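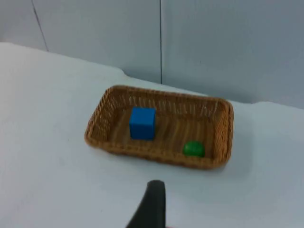
Friday, June 29, 2018
Besero gripper kit, evaluation unit, day 3

Vasco Torres wants a yes or a no on the Besero by the time the loan runs out, so I am writing everything down, including the parts where I was the problem.

Kit as shipped by Prisisow: gripper, wrist bracket, wrist camera, cable, one bag of screws that fit, one bag of screws that fit something else. The manual is the April revision. The firmware is newer than that and disagrees with it on the homing command. I went with the firmware, on the theory that it is the one holding the motor.

Mounting took most of Wednesday morning and I won't dwell on it. The bracket has two ways on. The wrong one feels better.

Today: picks out of the wicker tray. Blue cube and the green round thing, both in the tray, tray left at an angle to the table because the sales sheet says "arbitrary container pose" and I'd like to see them stand behind "arbitrary." White cover on the table, as for the Hondix trial, so the two sets of numbers can at least be in the same room.

Plan was 200 attempts, alternating targets, replacing the object by hand wherever I felt like it. Stopped for lunch, stopped for a firmware sulk (see below), finished all 200.

Result: 73 failures. Before anyone panics, they are not spread evenly.

Cube is dull, in the good sense. Fingers come down either side, close, lift. The few misses came when I had put it hard against the back wall and the planner tried to get a finger between block and wicker. There is no room there. It pushed the basket across the table with great confidence and reported "grasp complete." The success flag only means the fingers stopped moving. Do not log the success flag. I logged the success flag for the first hour and had to go back over the video with a pencil.

Green one is where the failures live. Two kinds:

a) Near the front rim. The braid hides the lower part of it from the wrist camera, so the fit sees a dome, decides the dome is the whole thing, and closes too high. It squirts out. Once it left the tray altogether and I found it under the Waweru cabinet along with a hex key we've been blaming on the other lab.

b) Highlight on top. It's glossy, the overhead is bright, and the depth estimate gets a hole right where you'd want a number. Turning off the near bank of lights helped. Asking a customer to turn off the near bank of lights is a different conversation.

Camera notes. Fixed focus, a bit soft at working distance. The weave comes through fine along the back wall and right end of the tray and mushier elsewhere. One finger is always in view at the bottom, out of focus, like a relative in a vacation photo. The software has a mask for it, off by default. With the mask off, the finger was offered to me as a graspable object on a couple of runs. I declined.

Firmware sulk: at attempt 112 or so (pencil notes, smudged) the gripper stopped answering and the status page said READY. Power cycle, re-home, fine. Mailed support with the log. Reply came inside the hour, from a person who had clearly opened the log, and that goes in the plus column in large letters. Their answer was a buffer that fills after 500 status polls without a read. We were polling and not reading. So that one's half ours.

Compared with the Hondix: the Besero is quieter, easier to wire, and gentler on the basket. The Hondix snapped a strand of the old one and this tray still has its rim. The Hondix did know when it had dropped something. I miss that more than I expected to.

Price: Vasco has the quote. The annual "perception plan" is listed separately, in smaller type, and without it you get the gripper and the camera but not the part that connects the two. Ask whether the plan covers more than one arm. The wording could go either way, and I know which way it will go.

To do Monday:
- mask ON, repeat the green set only, same lights as today
- try closing height offset for round things, there's a parameter, page 41, spelled two different ways
- our own drop check off the finger gap, shouldn't be more than an afternoon (I have written that sentence in this notebook before)
- put something soft along the floor in front of the cabinet
- return the spare screws to whoever is missing them

Leaning yes on the hardware, no on the plan at that price. Tray and both objects stay where they are over the weekend, please don't tidy. The tape on the floor is also mine.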